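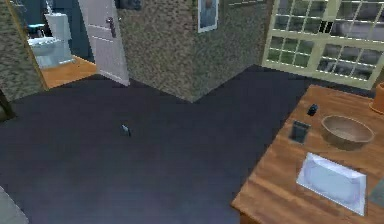 Moving update, sort of

2024-04-09

Ok so quick one before I have to run. Still no keys. The agent in Ostport says the end of the week, which is what she said last week. I've stopped packing the kitchen because we kept having to unpack it again to eat.

People have been asking how you move a household across an ocean on our budget and the answer is slowly and with a lot of phone calls. Writing down where we're at, mostly for my sister, who says I never tell her anything. (Hi.)

Shipping first. Got two quotes. One from Kamel, one from a guy in Flusden who wouldn't put it in writing. Kamel came in at 3,000 even, door to door, not counting the insurance. The Flusden guy was cheaper but when I asked what happens if the container sits at the port he said "it won't sit." Went with Kamel. Haven't regretted it yet, though they have called me Mr. Lamrani on every single email and I've given up correcting them. Sanaa Lamrani, for the record. It's on the form.

The insurance is extra, 200, and you have to list every box. Every box! By contents and by value. What is the value of a box of picture books that have been chewed on? I put down what I'd pay to have them back and then felt silly and crossed it out and put a normal number. The form wants "used household goods, assorted" for pretty much everything anyway. Wish I'd known that before the first evening, when I wrote out the name of every saucepan.

What we're taking: beds, my grandmother's rug, the sewing machine, the bikes, books (too many, we had a fight about it). What we're not taking: the couch. The couch is going to the neighbors downstairs, who have wanted it since we moved in and were not subtle about that. Also not taking anything with a plug that heats up. Different voltage. I looked into converters and they weigh more than the toaster.

Paperwork. Birth certificates have to be the long version. If you have the short version you have to order the long version, and the office only does it by mail. I sent ours off and they came back with my middle name spelled wrong on one, so off it went again. School records, have those. Vaccine records, have one kid's, the other kid's are in a clinic that merged with another clinic and now lives in some computer that only one lady can open. She's on vacation. Waiting.

School in Mivasura starts later than here so the kids get an extra long break, they think this is the best part of the whole thing. The little one has asked if there are dogs there. Yes. She has asked if they're the same dogs. Working on that one.

The apartment. We've seen it exactly once, on a video call, with the agent walking backwards and talking fast. Third floor, no elevator. Close to the tram. Kitchen's small but it has a pantry and I've never had a pantry, so I'm already planning shelves in my head at 2 in the morning. Rent is due from June whether we're in it or not, so I'd really like to be in it.

Things I should of done earlier:

Closed the gas account. They need a month's notice, and they only tell you this when you call to close it.

Forwarded the mail. Still haven't. Doing it tonight. Writing it here so I have to.

Sold the car while the weather was nice and people were in a car mood. Had a man come look yesterday, he kicked a tire, said "hm," and left.

Asked my mom about the good dishes BEFORE wrapping them. She wants them to stay in the family "here," meaning her house. So now I'm unwrapping dishes.

Food-wise we're eating down the freezer. Last night was peas, fish sticks and half a birthday cake. Tonight is whatever is behind the ice. If anyone local wants spices, come get them, I can't bring opened jars and I have a lot of cumin. Like a lot.

Goodbye thing is at our place, date to be decided, bring your own chair becuase ours are wrapped. Will text everybody. If I don't text you, it's not personal, my phone dropped half my contacts when I switched plans.

Ok the Kamel people are calling again. More when there's keys.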